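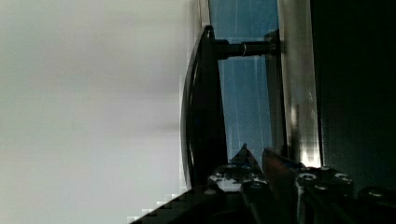 Planning and Control Group, Kotel

Tolera Degefa has a habit of closing his eyes when he explains how an arm ought to open a door. His hand goes out, the fingers curl round a handle only he can see, and he talks you through the swing of it, slowly, as if the door might be listening. He has been writing motion planners for long enough to be fond of the awkward cases, and a curved handle standing off its panel is one of his favourites. The fingers have to get in behind the bar without scraping anything, and then the whole arm has to agree to travel in an arc.

The piece of software that worries about all this is called Voveck. It takes what the wrist camera offers, makes its best guess at where the graspable parts are, and hands over a short list of approaches for the planner to argue about. The list used to run to 100 candidates every time, which sounds generous until you learn that most of them were near twins. Nahom Mekonnen, who looks after the perception side, trimmed it to 46 in April and the planner has been noticeably better tempered ever since.

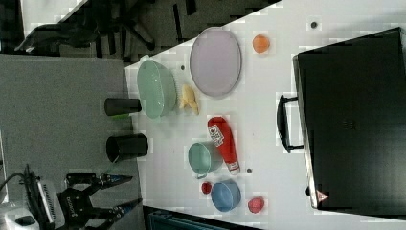
Nahom would much sooner talk about clutter. A banana or a bowl by itself is a pleasant afternoon's work, he told me, but put a colander on its side next to a plate and the software must decide where one thing stops and its neighbour begins, and which of them can be reached without knocking the other. Voveck keeps a running score of its own doubt for each object – he calls it the grumble – and if the grumble climbs above 56 the arm backs off and looks again from somewhere else.

I liked the grumble very much. I also liked Fasten, their replay tool, which lets the two of them drag a slider back through a run and see what the planner believed at any moment. Tolera keeps it open all day, next to a mug of tea he rarely finishes, and he still hasn't forgiven it for the colour of its buttons.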